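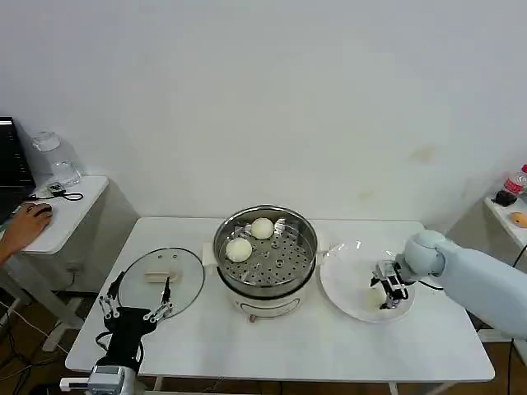
Ticket opened October 29, 2019. Circuit breaker on the Lenow kitchenette branch trips intermittently, mostly before noon. The branch is a single 20 amp circuit feeding four wall outlets, the under-cabinet lighting and, as found later, one outlet in the adjacent copy room. Reported loads are the usual small appliances: a coffee maker, a microwave, a toaster, and an electric steamer pot of the kind with a white base, a small dial on the front and a perforated steel tray for buns. The reporter suspected the steamer on the grounds that it was the newest item on the counter. No load readings were attached to the report. Priority set to normal.

Update 1
Panel inspected. Breaker is a standard thermal-magnetic type, original to the Fasgate panel, labeled KITCH 2 in pencil. No discoloration on the breaker body or the bus stab. Terminal screw was slightly under torque and was brought to the value on the panel label. Neutral bar checked, all screws tight. Breaker reset and left in service. Reporter asked to note the time of any further trip and what was running.

Update 2
Tripped again. Reporter's note gives the microwave and the coffee maker as running, with the steamer switched off and unplugged. This does not clear the steamer but it removes it as the only cause. Asked whether anything in the copy room lost power at the same time. Reply: the laminator did, and has done so before. That was not in the original report.

The copy room outlet was traced with a tone generator and confirmed on KITCH 2. The drawing set from the Zeddale renovation shows it on COPY 1. Either the drawing was never updated or the conduit was tapped at the nearest box to save a run. Drawing marked up in red and rescanned. A copy is in the shared folder under Electrical, not under Renovation, where the old one still sits. 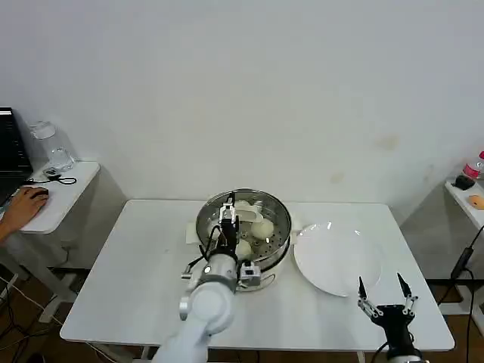
Clamp meter put on the branch conductor at the panel with the loads switched on one at a time, then in combination. Microwave and coffee maker together run close to the rating of the breaker but do not trip it within a few minutes. Adding the laminator while it warms up pushes the branch over, and the breaker opens on the thermal side after a short delay. The delay explains why the reports disagree about what was running. People name the last thing they switched on, and the actual overload had started earlier.

Result repeated 3 times with the cover off and once with it on. Trip time was shorter with the cover on, as expected with less air around the breaker. Lighting load is small and was left connected throughout.

Update 3
Request received to fit a larger breaker. Declined. The branch wire is sized for the existing breaker and a larger one would leave it unprotected. Please do not reopen this item under a new ticket number.

Request also received to use a power strip to spread the load. A strip on the same branch changes nothing at the panel. Two strips were found behind the microwave, one plugged into the other, and both were taken out. One had a loose ground contact and was discarded.

Update 4
Quote requested from Sobczak for a new run from the panel to the copy room outlet, to be landed on the spare position next to COPY 1. The run is 40 feet, nearly all of it above the drop ceiling, and the existing box can be reused. The tap on KITCH 2 is to be removed and capped in the junction box above the corridor door. Box cover to be labeled — the present cover has no marking on either side.

Interim measure: laminator moved to the outlet by the supply closet, which tested on COPY 1. Sign posted at the old outlet. No trips reported after the move as of this entry. 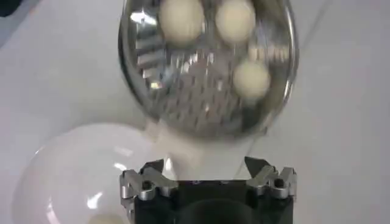

Is the breaker itself worn out and due for replacement?

The readings do not point that way. It held near its rating and opened on a sustained overload, which is the normal behavior for the type. It will be replaced anyway when the new run is landed, as the panel will be de-energized for that work and the part is cheap.

Remaining items
New run scheduled for January, subject to approval of the quote. Power to the kitchenette and corridor lighting will be off during the changeover. Refrigerator is on KITCH 1 and is not affected. Panel directory to be retyped — several entries are in pencil and two refer to rooms that no longer exist.

Status changed from Open to Pending Vendor.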